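Glove or bare fingers for gripping dowel?

dutach_dan
Still on the kite frame job with the Tallix hands. Bare fingertips kept skating off the rods, so I've put fuzzy black gloves on. Grip's loads better but I've lost feel in the thumb. Anyone else tried it?

Manzano50
Gloves are a bodge, sorry. Fluff gets in the joints. I did 113 picks with stick-on pads and dropped six.

dutach_dan
Six is better than me, fair enough! But pads peel in my front room – it gets baking by the windows in the afternoon.

weldybob
I'm with Dan. Mine have been gloved since March and the joints are fine. Turn the closing force down a touch, it's about 880 on my Zolulier board.

Manzano50
Yours only lifts foam, Bob. Got a picture, Dan?

dutach_dan
One from the wrist camera: 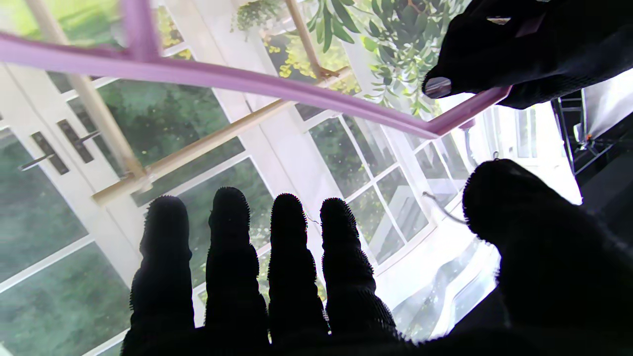
Gloved hand at the front, the other one top right, pink plastic and dowels between them

weldybob
Nice and bright in there. What's the fluff like after a long run?

dutach_dan
Bit bobbly. Will try 880 tonight and pads on one hand, then report back.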